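Deolinda Neves
Notes from the packing room
February 3, 2022

I wanted to write this already in December, but my evenings were short then and my English is slow. Some of you asked in the comments how it goes at work after the changes, so I will try to tell it in order.

For those who are new, I work at Arsenault, where we pack small goods for other companies. Boxes come in, we sort them, we put them together in sets, we send them out. When I started, everything was done by hand and the only machine in our room was the one for tape. I liked the work and I still like it. You stand with other people, you talk, and your hands know what to do.

Last year the management decided that part of the sorting will be automatic. The system is called Clilleo. It has two arms on a line behind a low fence, and they take the cartons which have always the same size and the same weight. The first week I was looking at them more than I was looking at my own table. They are not fast. I had imagined something very fast, but one arm is slower than Lamai Yensuk on a normal morning, and much slower than Lamai before lunch. The difference is that the arm does not go home. In the last full week before the holidays the line did 441 sets during the nights, when the room was dark and we were sleeping.

What did it change for us? First, the evening shift is gone. No person lost the job, I want to say this clearly, since my sister has heard otherwise. But there were 21 of us on evenings and all had to choose new hours. For me it was good, I have my dinner at home now. For Carter Hiebert it was bad. He took evenings so he could be with his little boy in the day, and now he must pay for somebody to watch him. He got a small rise in his wage, and he told me it does not cover the half of it. I think the company should have asked him before and not after.

Second, the work which is left is the difficult work. The easy cartons were a kind of rest. You could do them for one hour and think about your own things. Now the easy ones go to the line and to us come the odd ones, the soft bags, the thin boxes, the things with a torn corner. By three o'clock my head is more tired than my feet, and before it was the opposite.

Third, there is a new kind of work, and this I did not expect at all. Two mornings in the week I am at the white table with the hand gripper. It is a tool you hold, with two dark fingers, and you pick and put the goods with it in place of your own hand. It has a camera, and what we do with it is later used to teach the arms. Isabelle Ouellet showed us how. You must go calmly, come to the box from a good side, close, lift, put down, open, go away. If you hurry, she will ask you to do it again, always very politely.

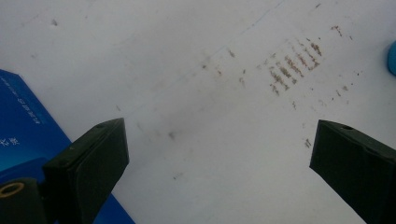 The gripper at the white table, with the blue box on the left. The brown marks are on the table, not on your screen!

In the beginning I was bad in it. My hand wanted to help all the time, to turn a little, to push with the thumb, but the tool has no thumb. A flat box is the worst, because it lies close to the table and there is not much for the fingers to take. I learned to come to it lower and to look at the edge. After more than 221 tries with flat boxes I can say that I am not bad any more. Lamai says I now pick up my sandwich in the same way.

I had many thoughts about this part. Am I teaching the machine to take my place? I asked Grethe Hedegaard, our shift leader, and she did not give me a nice answer from a leaflet. She said that she does not know what will be in five years, but that the flat boxes will go to the line when the arms can do them, and then we will see what comes in. I could accept this better than a promise. We also asked for the hours at the white table to be paid at the higher rate, as training of others is paid, and after 2 meetings it was agreed. It is on my pay slip from this month.

There is another thing I noticed. The people from the office come down to our room now. Before, I saw them at the Christmas lunch. Now they stand beside the table and ask why I hold a bag from this side, or how I know that a carton is too weak for the bottom. I did not know that I knew so many things, and I needed time to find the words for them, in my own language also.

What I miss is the radio. It was taken away from the line side because we must hear the warning signal, and this is correct, but the room is very quiet. We asked if it can be at least by the packing tables. Grethe has sent the question upstairs and we wait.

Next time I will write about the course at Nevilano, where I am going with Carter in spring if they still have places. It is to learn to start the line again after a stop, and it has a written test, so please wish me luck.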